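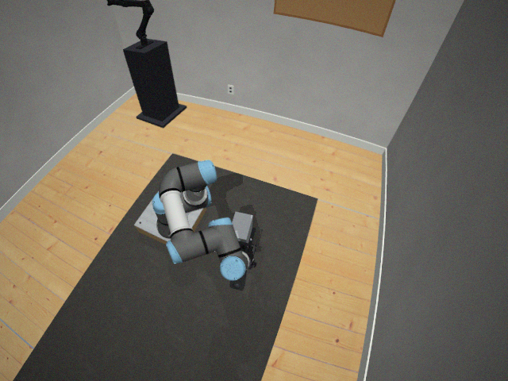 Arm folded on its base, simulated room corner

The Tikley arm has a simulated twin at last, and most of my evenings since January have gone into it. The real one stays bolted to its bench at home until I trust the numbers. I have already stripped one wrist gear by testing on hardware first and don't care to buy another.

The model has six joints and a two-part gripper description I wrote from scratch. Link masses came off the kitchen scales, and the inertias are calculated as plain cylinders, so they are wrong, but by a small amount. Collision shapes are cylinders too. The visual meshes are heavier than they need to be. The wrist alone came to 3351 triangles after I had thinned it out, and I left it there.

Folding was the awkward part. In a compact pose the wrist housing passes close to the base, and with the margin at 5 mm the planner refused almost 800 poses that the real arm can reach by hand. Cutting the margin to 2 mm fixed most of them. The remainder were a sign error on joint four, which I found by printing the angles and reading them line by line. 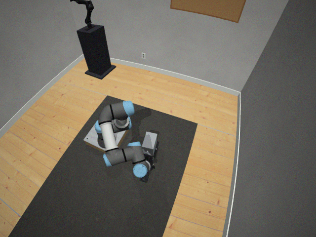 The controller is Carrier, my own small program, which sends joint targets to either the simulator or the motor drivers over the same socket. Trornance does the planning. It needs a fixed time step, and I run it at 12 ms. Anything longer and the fingers start to buzz against whatever they are holding.

Friction is still guesswork. I have one value for the fingers and another for the mat, both picked by trial. The next job is to drag a known weight across the bench with a spring balance and put proper figures in.

After that comes the joint calibration routine, then cable drag, which the model ignores completely. Config files are in the Flokton folder with the older ones. Use the newer base file, as the old one has the shoulder offset in inches.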